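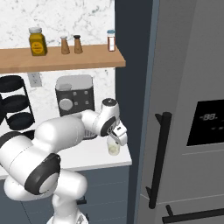 **Calado Mountain Resort opens new upper lift for the coming winter**

Kirkine Valley, 30th October

Calado Mountain Resort is pleased to announce that its new chairlift, the Cotik Express, will open to the guests together with the start of the season. The lift goes from the village of Branwood up to the Cotik ridge, and the ride takes eight minutes. Until last winter, skiers needed to change between two old drag lifts to reach the same place.

The lift can carry 2,000 persons per hour. From the top station, guests will find three new runs, two of them suitable for intermediate skiers. The third one is steep and stays without grooming, as many of our regular visitors have asked us. Snow conditions on the ridge are usually good until the first days of May.

In Branwood, the Kirkine Lodge opens again after renovation. It has now 177 rooms, a larger ski storage and a family restaurant with terrace. Apartments with own kitchen can be booked for stays of four nights or longer.

A free shuttle bus will connect the lodge with the lower parking area, which has place for around 4,000 cars. Guests who arrive by bus from the airport can leave their luggage at the lift station and ski already on the first afternoon.

Season passes bought last spring are valid on the new lift without extra payment. Day tickets are sold at the Branwood ticket office and on the resort website.

For press questions and photo material, please contact the Calado Mountain Resort press office.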